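**Fondevard hand pair, calibration + retargeting plan: worth keeping after the first month?**

**flurina_h** — Friday, February 6, 2026

We have had the Fondevard pair on the bench since January with the Stoken retargeting service on top. The hardware is paid for. The service is 299 a month per pair and the renewal is due, so I'd like to hear from anyone who has run both with and without it.

Setup: left and right hand, standard wrist couplers, fixed arms, one table. Operator wears the Stoken gloves. Commands go out at 25 Hz, the hand controller interpolates. Task set is deliberately dull: plate on the left, small yellow piece on the right, pick, place, release, return to rest. Episodes get uploaded and Stoken sends back a per-finger correction file.

What I have found so far:

- Finger flexion tracks well on both hands with the stock file. The correction makes a small difference.
- Thumb is where the service does something. Stock mapping puts the thumb too far across the palm on a side approach.
- Index extension is decent on both sides once the glove has been zeroed with the fingers straight. Zero it with a relaxed hand and the index never fully opens.
- Upload and return takes overnight. There is no local option on our plan.

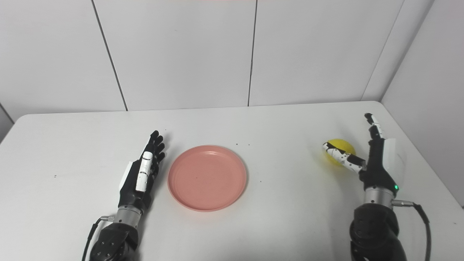
The side approach is the one I use to judge a correction file. Thumb goes across the near side, index stays up and out of the way, the others curl. If the thumb opposition offset is wrong, the piece rolls toward the operator before the grip closes. With the stock file that was a regular failure for us. With the second correction file it became an occasional one.

I logged 70 episodes per file on the same task with the same operator. Fewer drops with the corrected one, no change in cycle time. Not a big enough gap to settle it for me at that price.

---

**lrequena**

We dropped the service after the trial. Two reasons.

The correction file is plain text and it stays valid if you don't change the glove or the operator. Nothing in it expires. Once the thumb offset was right we froze it.

Second, most of what people blame on retargeting is wrist mounting. If the coupler is seated with any rotation, the palm is off, the operator compensates with the thumb, and the service then "learns" the compensation. Check the coupler against the index mark before you pay for another month.

---

**geagea.f**

> Nothing in it expires.

True for one operator. We rotate operators every shift and the frozen file was poor for everyone except the person it was made on. Hand length matters more than the manual admits. The service builds a file per person, and for us that is the whole value of it.

I agree on the couplers. Ours arrived with one slightly rotated and it took a while to notice, as the fingers look fine and only the approach angle is off.

@flurina_h what are you using as the zero pose? The guide says fist, then flat. We get better repeatability from flat only, both hands resting over the table, held for the full countdown.

---

**flurina_h**

Flat only, same as you. Fist first gave me a different thumb zero every time. I start and end each episode in that pose as well, so any drift shows up against the start of the run. 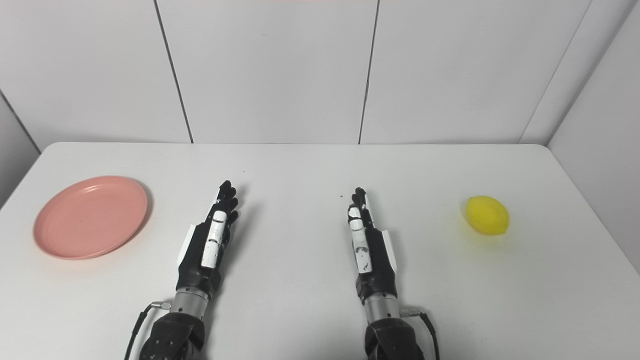

*Rest pose between the plate and the yellow piece, both hands palm down, fingers forward.*

Coupler marks checked this morning, both are on. So in my case the thumb error was in the mapping. We have two operators, which puts me between the two of you.

Some things I dislike, to be fair to anyone reading this before buying:

1. Cable exits sideways from the wrist connector on each hand and has to loop down. On a narrow table it wants routing. A rear exit would have been better.
2. The status light tells you the hand is powered and enabled. It does not tell you whether the correction file loaded. You have to read the log.
3. Support answers by email only, and the first reply is a checklist.

---

**b_aigner**

On 2: query the hand after boot and compare the file hash. Takes one line in the start script. We refuse to start recording if it doesn't match. We lost a day of data to the stock file before adding that.

On the price, I think you are all being too kind. For a pair on a fixed bench doing tabletop work, 299 a month for an offset file is steep. The retargeting math is published in the developer guide. Optimize the thumb offsets against a set of recorded pinches and you get the same result in an afternoon. The Rorstead toolkit has a solver that reads the Fondevard log format directly, and it costs nothing.

---

**geagea.f**

I tried the Rorstead solver. It converges on the index and middle fingers and gives odd thumb values unless you constrain the abduction axis by hand. "An afternoon" assumes someone on staff who knows which axis that is.

---

**b_aigner**

Fair. The limits are in the config, but the defaults are too wide. Set abduction max to 70 degrees and it behaves. I'll post our config when I'm back at the bench.

---

**crueegg**

Different angle. We bought our pair through Egger and the dealer bundle lets you pause the service between projects. Files stay available while paused, you just can't generate new ones. Ask for it, it isn't on the price list. That made the question go away for us: run it for a month when operators change, then pause.

Also, on cable routing: a clip on the forearm housing below the wrist works. Leave enough slack for full wrist rotation and check it at both limits. We did not the first time and pulled a connector.

---

**lrequena**

Pausing would have kept us as customers. Direct sales told us it was all or nothing.

---

**flurina_h**

Same answer here when I asked direct. I'll write to Egger on Monday and see whether a pair bought elsewhere qualifies.

Meanwhile I'll run @b_aigner's limit on the logs I already have and compare the thumb values with the second correction file. If the solver lands close, I'll let the plan lapse and keep the file. Hash check is going into the start script today.

---

**crueegg**

They asked for the serial numbers of both hands. The label is under the side plate, so have a small hex driver ready.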